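The student team learning to fold

By four in the afternoon the bed is usually in a state. Somebody has pulled the sheet flat at lunchtime, and by the time Hawi Abera picks up the grippers it has creased again. She does not bother to fix it. The creases are useful, she says, and nobody's bed at home looks like the one in the brochure.

Abera is in the final year of her engineering degree and leads the cloth group in the Wubshet student robotics club. The club has entered the household round of the Jurnia Challenge, which asks student teams to teach a robot to do ordinary jobs in a bedroom. Other groups in the club have taken on shelves and drawers. Hers has taken on fabric, which is the part most teams put off.

"A box stays the same shape when you let go of it," she says. "A shirt doesn't. You can pick it up twice in the same place and get two different shirts."

The rules allow each team to submit up to 500 recorded attempts. The group had 225 by the end of April, all of them made by hand. A student takes a gripper in each hand, works the jaws with the fingers and does the job at the pace they want the robot to learn. The recordings are used to train a program called Ivari, which the club has been writing since last autumn.

Sosina Degefa looks after the program. She came to the club from mathematics and had never soldered anything. Her first version of Ivari was trained on very tidy attempts, with one cloth on a smooth sheet, and it failed as soon as the sheet was moved. Now the group leaves other things lying on the bed and changes the cloth's starting place between attempts.

Each attempt takes around 4 minutes with the resetting. The group works in sessions of two hours and swaps over often, as the grippers are heavy on the wrists. There is a fair amount of waiting. Degefa checks the recordings as they come in and throws out any where the cloth has slipped out of the jaws early on. She used to keep those too, and the robot learned to drop things.

Money is tight. The club gets a small grant from the department and the rest comes from Vurnera, a local firm that makes lifting equipment for warehouses. The firm sends an engineer once a month to look over the work. Abera would like a second bed. Degefa would like a faster computer, and they have agreed to ask for the computer.

The final has three tasks - straighten a sheet, fold a towel, put a shirt in a drawer. The team can manage the towel on a good day. In the last trial run the robot folded 5 in a row and then pushed the sixth off the end of the mattress. The shirt is some way off. Abera has written the sleeves down as next term's problem, and she is looking for two first-years who don't mind spending it on sleeves.
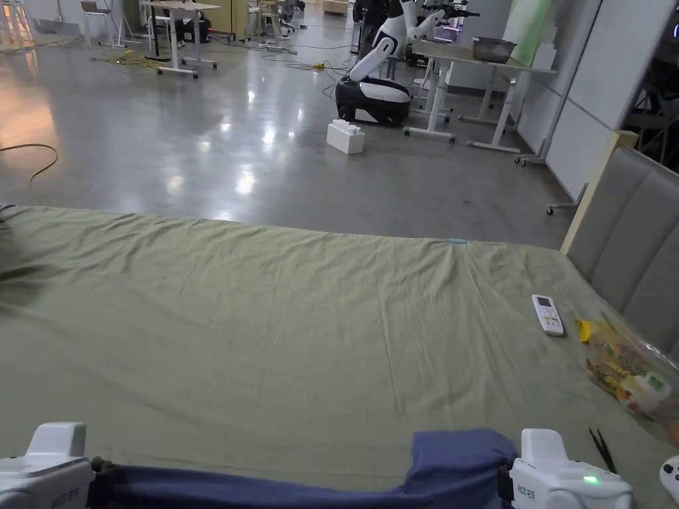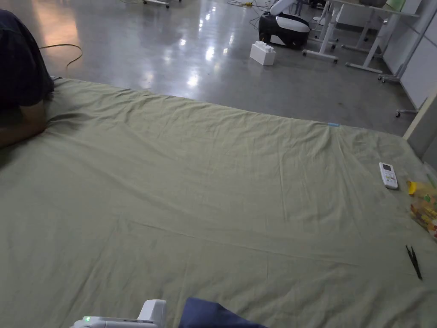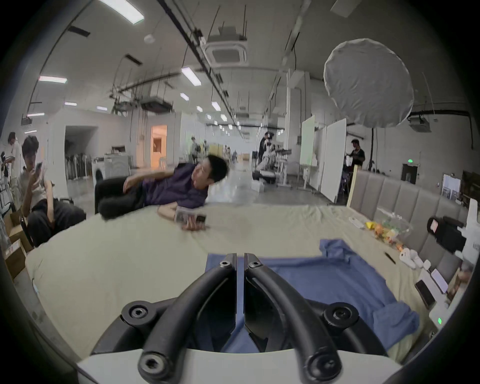

Cloth work on the bed, with the hand-held grippers in use.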